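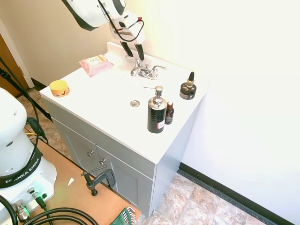 Winter Travel and the Upper Basin: An Interview With Nhàn Hoàng
Mar 13, 2018

The Drirncombe Mountain Association begins its spring touring calendar this month. Ahead of the first outing, the Association's newsletter spoke with Nhàn Hoàng, who has directed its ski mountaineering program for the past two seasons and who wrote the revised standards for members leading trips above tree line.

The most visible change concerns start times. Parties bound for the Cimska couloir must now leave the lower trailhead early enough to be off the east-facing slopes by late morning. Hoàng said the old guidance left the matter to each leader and produced uneven results.

"We had leaders who were very strict and leaders who were relaxed, and a member signing up had no way to know which one they would get," she said. "A written turnaround time removes the argument on the ridge, when people are tired and the summit looks close."

The standard climb gains 1,686 meters from the trailhead to the top of Cimska. Hoàng described the route as long but moderate, with the difficulty gathered in the final gully. Skis are carried from the bench upward, and crampons are required from that point whatever the snow surface. Leaders may no longer waive the crampon rule for experienced members.

Asked whether the requirement had met with resistance, Hoàng said that it had. "Tài Đào and I talked it through for most of January. He has climbed that gully many times in ski boots alone and he saw no need. My answer was that the program is written for the person at the back of the line."

Đào, who leads the Association's advanced trips, has since agreed to teach the cramponing session at Grikilport. The session covers footwork on firm snow, transitions on a slope, and stopping a fall with an ice axe. Members who have not attended within the past two years will be asked to do so before joining a Cimska party.

Hoàng spoke at some length about descents. In her view, groups plan the climb with care and treat the ski down as a reward. The new standards ask leaders to agree on regrouping points before anyone clicks in, and to ski the gully one at a time with the others waiting beneath the rock rib on the skier's left. Radios are carried by the first and last members of the party.

"The upper gully is wide enough that people want to ski it together," she said. "I understand that. I would like them to wait."

The traverse from Cimska to Appiah, long the program's most requested trip, will be offered again after a season's absence. It was withdrawn last year when wind had stripped the connecting ridge to rock and ice. Trí Hầu will lead it, assisted by Duyên Tôn. Places are limited, and applicants should list two recent tours of comparable length. Hoàng asked that members be frank about their fitness when they apply.

On the subject of her own plans, she was brief. She intends to ski Appiah from the north if the snow holds, and has not done so before. "I have looked at it from the hut for years," she said. "Hiếu Tôn has promised to come with me, and he is better at getting up early than I am."

Registration for the Grikilport session is open to all current members through the Association's office.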